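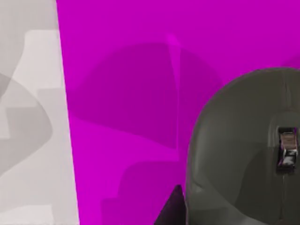 Picking a paint color is one of the best parts of fixing up a home, and we get happily long emails about it every week at the Hometti Color Library. Gray gets more mail than everything else put together! A pale, almost white gray can look like three or four different grays as soon as soft shadows fall across it, with a broad mid-gray patch on one side and a nearly white one beside it. Same color all over, and your eye still wants to argue. Most of the questions we hear come back to that in one way or another, so we've put our favorites on one page.

What is the Color Library?

A lending collection of hand-painted boards. We have 1,086 of them, 269 of which are some kind of gray or off-white (yes, we know, and we'd still like more). You borrow the boards, live with them for a while, and bring them back. We don't sell paint.

How many boards can I take home?

Up to 13 at a time. Start with fewer if you can. Four or five is plenty for a bedroom, and you'll look at each one more closely.

How long can I keep them?

Two weeks. If you need longer, send us a note before they're due and we'll renew them unless another borrower is waiting.

Where should I put the board?

Move it! Try it next to the window, then on the wall across from the window, then in the darkest corner. Stand it upright, the way the paint will be. A board lying on a table catches light from above and will look paler than your wall ever will.

What time of day should I look?

Morning, late afternoon, and after dark with the lamps on. If you only use the room in the evening, trust the evening. One of our members fell in love with a green called Arboleda at noon and found it went nearly brown under her dining room light. She painted the hallway with it instead and it's gorgeous.

Why does my gray look blue? Or pink? Or green?

Light from a north-facing window is cool and tends to bring out blue. Warm bulbs pull the other way. The floor matters too, and so does anything big and bright outside, like a lawn or a brick wall. Hold the board against a sheet of plain white printer paper and the undertone usually jumps right out.

Can I test a color next to something bright?

Please do, it's great fun. A strong color changes how the quiet ones around it look, and white and black next to it seem crisper. Try a pillow, a book cover, or a square of craft paper.

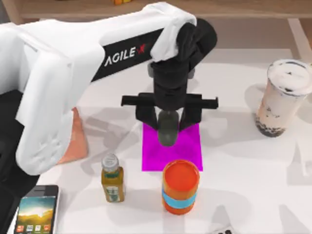
A flat magenta square on the table, with white and black close by.

Should I paint a sample right on the wall?

You can, but your old color will surround it and throw you off. If you do, make the patch big, give it two coats, and leave it overnight before you judge it.

Does the finish change the color?

It changes how you see it. Flat paint scatters light and hides bumps. Satin and gloss bounce more light back, so the same color can look deeper from one spot and washed out from another. Our boards are all eggshell unless the label on the back says otherwise.

Which off-white do people borrow most?

Ustum, by a mile. It's warm without going yellow, and lovely with old wood trim.

Where do I return my boards?

At our front desk on Rimgate, or in the drop slot by the side door after hours. Please wrap them in the cloth bag they came in. We're open late on Thursday.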